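Kultora Companion Guide, Section 4: Save Files, Transfers and Repeat Playthroughs

4.1 Before you start

Kultora stores each playthrough as a campaign folder. A campaign folder holds the manual saves, three autosaves and one companion record. The companion record tracks influence, dialogue flags and party deaths, and it is read when a new campaign is started with the Carry Over option.

Carry Over requires build 894 or later. The build number is shown in the lower right corner of the title menu.

Note: Saves made in the Brokstead demo cannot be carried over. The demo does not write a companion record.

4.2 Backing up a campaign folder

1. Exit to the title menu. Do not back up while a campaign is loaded.
2. Open Options, then Storage, then Show Folder.
3. Copy the whole campaign folder to another drive. Do not copy single save files.
4. Check that the copy contains a file named companion.rec.
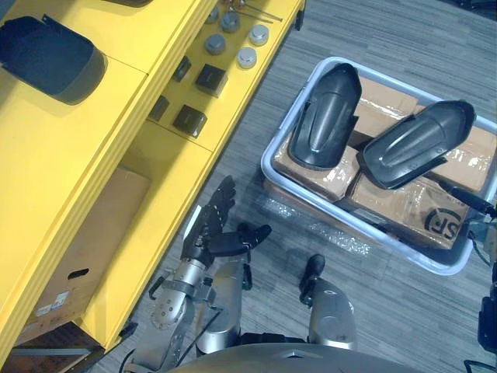
4.3 Starting a repeat playthrough

1. From the title menu, select New Campaign.
2. Select Carry Over. If the option is grayed out, see 4.6.
3. Choose the finished campaign to read from. Only campaigns that reached the Skukis epilogue are listed.
4. Choose which values to keep:
Codex entries: on by default.
Companion influence: off by default. Starting values are capped at 60.
Credits: off by default. The maximum carried is 1,566.
5. Confirm. The settings are written to the new campaign and cannot be changed later.

Caution: Turning on companion influence skips the first conversation with Karagiannis. The side quest that begins in that conversation will not be available.

4.4 Save slots

Each campaign has 920 manual slots. When all slots are full, the game stops offering New Save and will only overwrite. Autosaves do not use manual slots. They rotate on area change, oldest first.

Quicksave uses one reserved slot. It is disabled during combat rounds and during any dialogue that sets an influence flag.

Note: Loading a save from before an influence change restores the earlier value. Codex entries unlocked after that save stay unlocked.

4.5 Moving a campaign to another computer

1. Install the same build on both computers.
2. Start the game once on the second computer and exit. This creates the storage folder.
3. Paste the backup made in 4.2 into the storage folder.
4. Start the game and select Load. The campaign appears with its original name.
5. Load the most recent manual save and make a new save in a free slot.
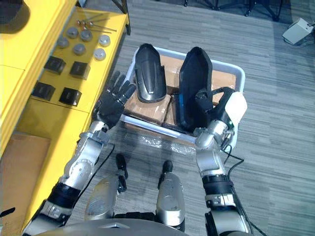
Robot with two black plastic covers in a white tray

Caution: Do not rename the campaign folder. A renamed folder will load, but it will not be listed under Carry Over.

4.6 Troubleshooting

Carry Over is grayed out: no finished campaign was found, or the build is older than 894.

Campaign loads with no companions: companion.rec is missing. Restore it from the backup.

"Record mismatch" on load: the save and the companion record come from different campaigns. Replace the whole folder.

Section 4 text: Kazimiera Witkowska. Corrections to 4.3 and 4.6: Aidan Rafferty. Last revised 12 Dec 2021.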